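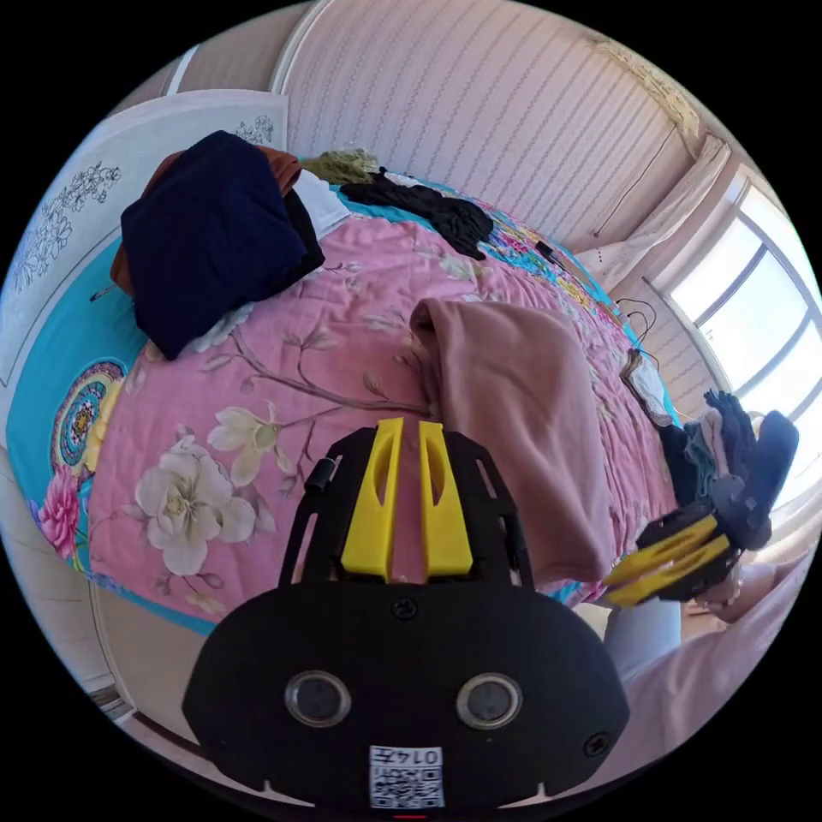

Folding Laundry on the Bed: Sorting, Knits and Storage

A made bed is the best folding surface in most homes. Smooth the quilt first; ridges transfer to anything soft laid on top.

1. Sort by weight. Heavy dark items go at one end, small items such as socks in a heap at the other. Leave the middle clear — it is the work area.

2. Stack by depth of drawer. A standard Zeman drawer takes a folded sweatshirt 40 cm wide. Measure yours before settling on a fold.

3. Fold knits over themselves. Lift the top edge, bring it down past the middle, and smooth outward from the center. Do not pull on the ribbing. 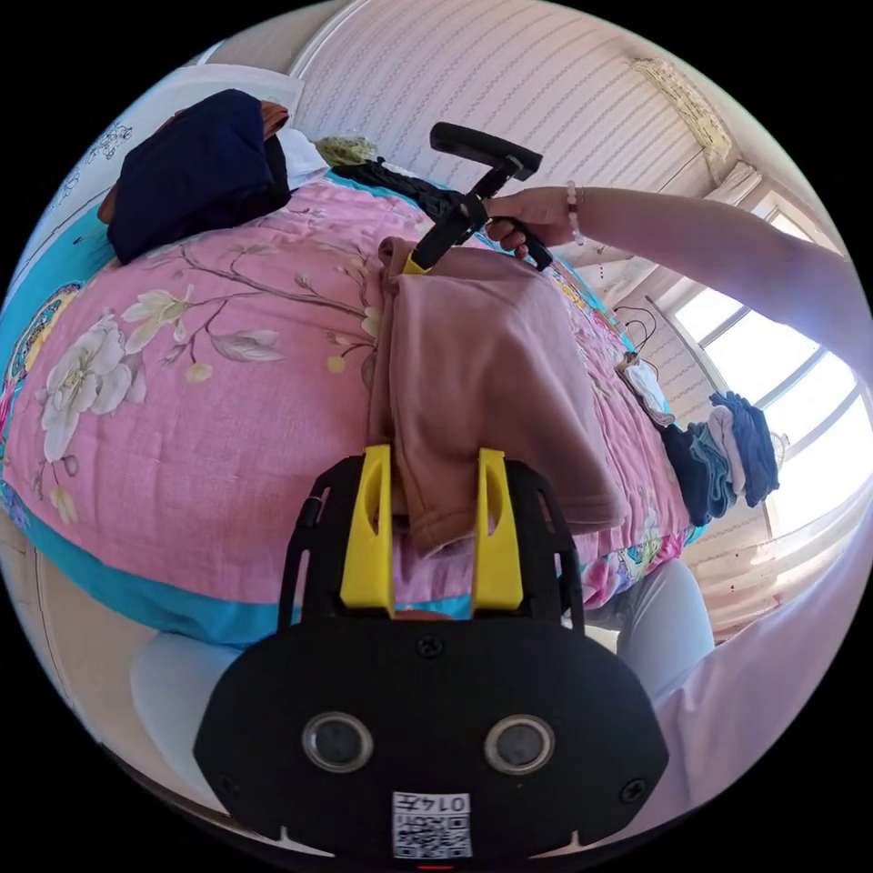 Dusty-pink knit, top edge lifted. Finished stacks stay at the sides of the quilt.

4. Lay sweatshirts flat before the sleeves go in. Straighten the collar, then work wrinkles toward the hem by hand. A knit left flat for 15 minutes folds more cleanly than one straight off the line.
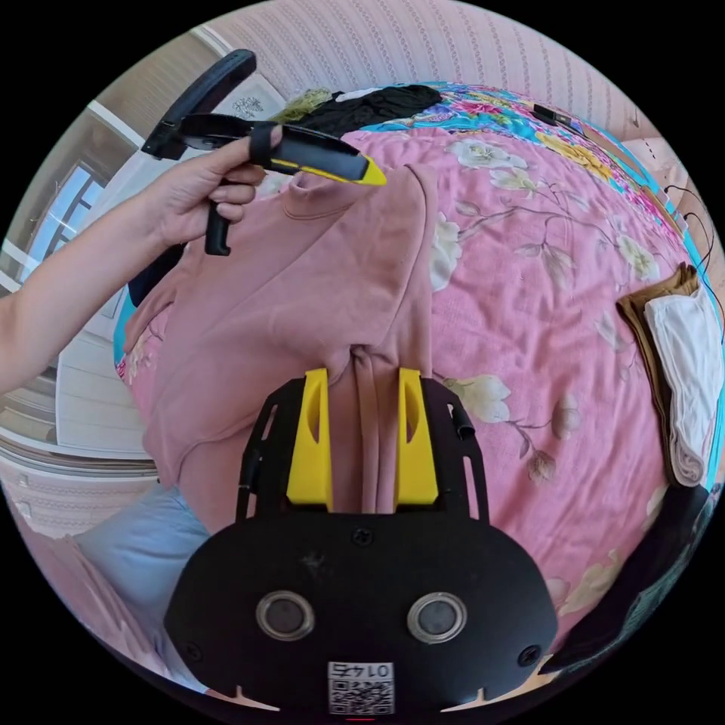
5. Limit the stack. Seven thin garments or four thick ones is the maximum; taller piles lean and the bottom fold creases. Store knits flat on a shelf. Hangers stretch the shoulders.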